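Baumgartner Scènes : 2 161 euros pour entraîner un robot dans des pièces qui n'existent pas

Publié le jeudi 21 mai 2026

L'offre est séduisante sur le papier. Baumgartner vend un abonnement annuel à une bibliothèque de 600 intérieurs simulés, destinés à ceux qui mettent au point des robots de manipulation sans vouloir immobiliser un vrai bras pendant des semaines. Le tarif : 2 161 euros par poste. J'ai payé le mien et j'ai travaillé dessus pendant cinq semaines.

Premier agacement, le catalogue. Sur les 600 scènes annoncées, 282 sont des variantes : même pièce, autre carrelage, autre sol. La page de vente n'en dit rien. Pour varier les apparences, pourquoi pas, mais qu'on ne me les facture pas comme des pièces distinctes.

Les décors eux-mêmes sont inégaux. La série Trellton, avec ses petits coins carrelés et ses meubles étroits, est la plus intéressante du lot. Les joints blancs forment une grille bien nette, le plateau en bois a l'air usé, et une plante en pot posée dans un angle, tout près des murs, donne un vrai problème d'approche. Le mur de droite, lui, devient légèrement flou, avec une tache sombre que j'ai d'abord prise pour un défaut de mon écran.

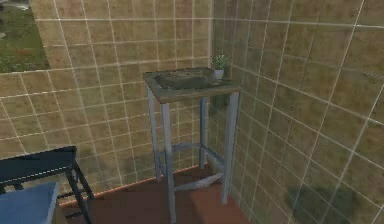 Peut-on passer directement de ces scènes à un robot réel ? À mon avis, il faut d'abord reprendre les masses et les frottements, livrés avec des valeurs par défaut identiques pour presque tous les objets.

C'est mon principal reproche. Une politique de saisie réglée sur cinq scènes Trellton s'en sortait très bien en simulation — et poussait le premier pot venu hors de la table à l'atelier. Flalomcombe, le concurrent que j'utilisais avant, a des textures plus pauvres mais documente ses paramètres physiques objet par objet. Chez Baumgartner, la documentation tient en quelques pages et renvoie à un forum peu fréquenté.

L'import, en revanche, est rapide, et je n'ai eu aucun plantage. Le support a répondu en deux jours, poliment, pour m'annoncer une mise à jour physique en juin. J'attends de voir. D'ici là, je garde ma licence Flalomcombe et je ne renouvellerai pas celle-ci à ce prix.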